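Wirkis Home Forum > Kitchen > Counters and Prep
Topic: Where does your cutting board live?
Views: 3204

llanos_abelardo wrote:
Hello everyone, long time reader and not much of a poster. We moved into a smaller place in November and I have gone from a great big L of counter to one straight run, and I cannot settle on where the cutting board goes. It's a bamboo one from Belmonte, a good heavy thing with a groove for juices, and my wife says it should go away in a cupboard after every meal like a civilized person's would. I say if it goes in the cupboard I will end up slicing tomatoes on a dinner plate at 7 in the morning, and I know this about myself. So do you leave yours out or put it away? And if it stays out, does it lie flat or stand up against the wall?

Prosard_Kate wrote:
Stand it up, stand it up, stand it up! I left mine lying flat by the sink for years (years!) and then one day I picked it up and the underside had gone gray and a bit furry along one end. My own fault entirely, I was putting it back down damp. Now it leans on the backsplash with the long edge down and a folded dish towel under it, and I've had no trouble since. The towel was my mother's trick and I'm a little embarrassed how long I resisted it.

anathi.n wrote:
I'm going to disagree a little, Kate, though I do love the towel idea. A board leaning on a wall falls over. Mine came down on a butter dish and that was the end of the butter dish, which had come all the way from my aunt's house wrapped in two sweaters. If you dry both sides and let it stand on edge for an hour after washing, it can lie flat the rest of the day and be perfectly happy. Oil it when it starts to look thirsty. I use plain mineral oil from the drugstore, nothing fancy.

Prosard_Kate wrote:
Oh no, not the butter dish. Fair enough, I do have a deep windowsill that catches things.

wkashindye wrote:
Put it in the cupboard. Your wife is right. Counters are for using, and once a board lives out it collects mail, keys, half an onion, and a phone charger. Ask me how I know.

llanos_abelardo wrote:
She has read that over my shoulder and is very pleased with you, Wycliffe. I do take the point about the mail. Our counter is the white kind with gray marble veins all through it, and she likes to see it, I understand that, it's the nicest thing in the kitchen. But there's a stainless steel appliance taking up its share of the run already and it isn't going anywhere, so I thought the board could lie flat to the left of it with a strip of counter left between the two. I've been trying it that way for 4 days and I have to say the chopping is lovely there.

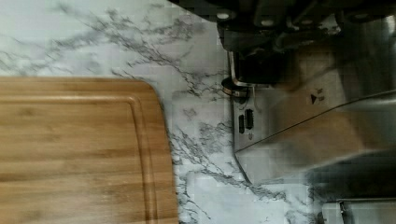 Elif Naz Özkan wrote:
I'd keep it flat and out, and I'd keep that gap, too. A bit of bare counter next to the board is where the bowl goes when you scrape the carrots in, and if you push everything together you'll be balancing the bowl on your hip like I did in my first apartment. Do get something under the board, though. I use a damp paper towel while I'm chopping and take it away afterward, so nothing stays wet underneath.

anathi.n wrote:
Seconding the paper towel. The little Skirura grip mats work too, but they hold crumbs something awful and you have to rinse them every time.

wkashindye wrote:
Still say cupboard. But if it must stay out, wipe that groove properly. Tomato seeds dry in there like cement.

llanos_abelardo wrote:
Guilty on the tomato seeds, I had an old toothbrush at it last night. Thank you all, this has been a great help. We've agreed it stays out on weekdays and goes away when her sister visits, and I'm off to the drugstore for the mineral oil. Anathi, do you warm it first or just rub it in cold?

anathi.n wrote:
Just cold, with an old T-shirt. Leave it overnight and wipe off whatever's left in the morning.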